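Studio notebook, stencil bench
May 4, 2025

Long afternoon at the bench and I want to get it down before I forget which sheet was which, so forgive the length of this one. The job was the sleeve piece, the big lion that starts at the shoulder and finishes just above the elbow, and the question I've been putting off all spring is why the mane keeps coming out muddy on the transfer when the drawing itself looks lovely and crisp on paper.

I started from the pencil drawing and scanned it at 300 dpi, greyscale, no sharpening. Last time I let the scanner software do its own clever thing and it thickened every fine hair in the mane, so this time everything was switched off, including the box hidden in the second menu that switches itself back on whenever the lid is opened. (Please check it if you use the machine after me! It has caught me more than once.) After that I cleaned up the line by hand, which took most of a pot of tea, and made two versions. Version A keeps all the small hairs between the big locks. Version B drops them and leaves only the locks, with a few dots to show where the shading ought to turn.

Both went through the thermal printer on the Vuvton paper, and then Version B again on the Drasus, as we still have the end of that box and I don't like to see it wasted. The Vuvton gives a darker purple and a slightly fatter line. The Drasus is paler but holds its edges better, and I've gone back and forth on it so many times now that I'd be glad of another pair of eyes. All the sheets are in the flat drawer with A or B pencilled in the corner.

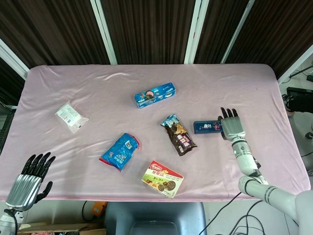
Tesside Tattoo Studio, Drawing and Stencil Team

Transfers next. I used practice skin wrapped round the foam arm, wiped down and left to dry properly, with a thin coat of the Ragnarsson gel rubbed in until it was tacky. I'm still a bit heavy-handed with it. The first go with Version A slid when I pressed the inside of the arm and the lion came out with a very doleful left eye, so that one doesn't count. The next go I pressed from the middle outwards, no rubbing, and left it for 3 minutes before peeling.

Version A on Vuvton: nose, eyes and muzzle very good indeed. Mane muddy from the ear down, same as ever. The small hairs have run into one another wherever they sit closer than a pen stroke, and at the back of the arm I couldn't have told you which lock was in front.

Version B on Vuvton: much happier. Every lock reads clearly and there's room to put the hairs in freehand. The dots came through a touch large, and next to the cheek they look like freckles, so they want to be smaller or gone altogether.

Version B on Drasus: the cleanest of the lot, but faint under the lower jaw. I wiped it over as I would on a working day, up to 2 passes with a damp towel, and the jaw had very nearly left us by the end. The mane held on well, oddly enough. It may be that I had less gel down there. I can't swear to it, and I didn't write down how much I used, which is silly of me.

The other thing I noticed, and it's been nagging at me since, is that the curve of the arm is doing more harm than the printer. Laid flat, the face is perfectly even. Wrapped, the far cheek narrows and the lion seems to be looking past you. I tried cutting slits in the sheet from the outer edge of the mane inwards, stopping well short of the face, and letting them overlap a little as it went round. That helped a great deal. The overlaps fell between locks, where a doubled line can be ignored, and I've marked the slits in red on the drawing so anybody can copy them.

Still to do: smaller dots on Version B, and a fresh Drasus print with the jaw line drawn a bit heavier. Measure the gel this time. I'd also like to try widening the far cheek in the drawing before it's scanned, just by a whisker, and see whether it comes back round the arm looking straight at us. The foam arm is cleaned and back on its hook, and the printer needs a new roller wipe before anyone runs a big sheet through it.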